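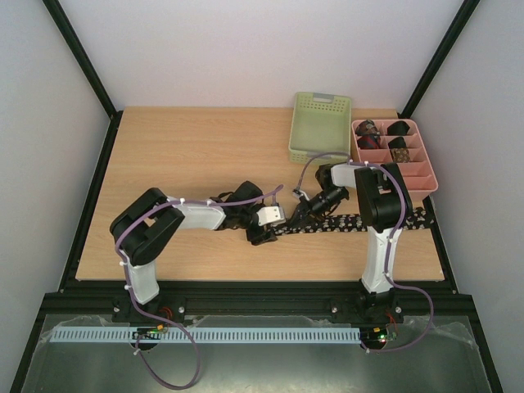
Curiosidades > Ropa y telas > La corbata

¿Para qué sirve una corbata?

Para abrigar, no. Para tapar botones, un poco. Sobre todo sirve para adornar. Es una tira de tela larga y estrecha que se pasa por debajo del cuello de la camisa y se anuda delante. Ya está. Bueno, casi.

Las partes

La punta ancha se llama pala. Es la que se ve cuando alguien la lleva puesta. La otra, más fina, va escondida detrás. Muchas tienen por el revés una tirita cosida para meter ahí la punta fina y que no se escape. Búscala la próxima vez que tengas una corbata a mano — se llama trabilla.

¿Y por dentro?

Muchas llevan otra tela metida, más gordita, la entretela. Sin ella el nudo queda como un fideo. La tela de fuera se corta en diagonal, al bies. Así estira un poquito y luego vuelve a su sitio. Prueba con una servilleta de tela: tira de lado a lado, casi nada. Tira de esquina a esquina... ¡cede!

Lisas, de rayas, con dibujos

Hay de todo. Negras con florecitas claras, de lunares, de patos. Si el dibujo es muy pequeño, de lejos casi parece lisa y hay que acercarse para verlo.

El nudo fácil, en 3 pasos

1. Cuelga la corbata del cuello, la pala más larga que la otra punta.
2. Cruza la pala por delante, dale la vuelta por detras y otra vez por delante.
3. Súbela por el hueco del cuello y métela por la lazada de delante. Tira despacio.

¿Sale torcido? Normal. Aliki, de nuestro taller, tardó una tarde entera. Con un adulto cerca, y sin apretar nunca mucho. Mejor aún: practica en el respaldo de una silla.

Cómo se guarda

Primero, fuera el nudo, siempre. Luego se estira sobre una mesa, bien plana, y se alisa con la mano. Después, dos opciones — colgada en una percha o enrollada sin apretar, empezando por la punta fina. Hecha una bola en el cajón no, que se aruga.

Palabras nuevas: pala, trabilla, entretela, bies.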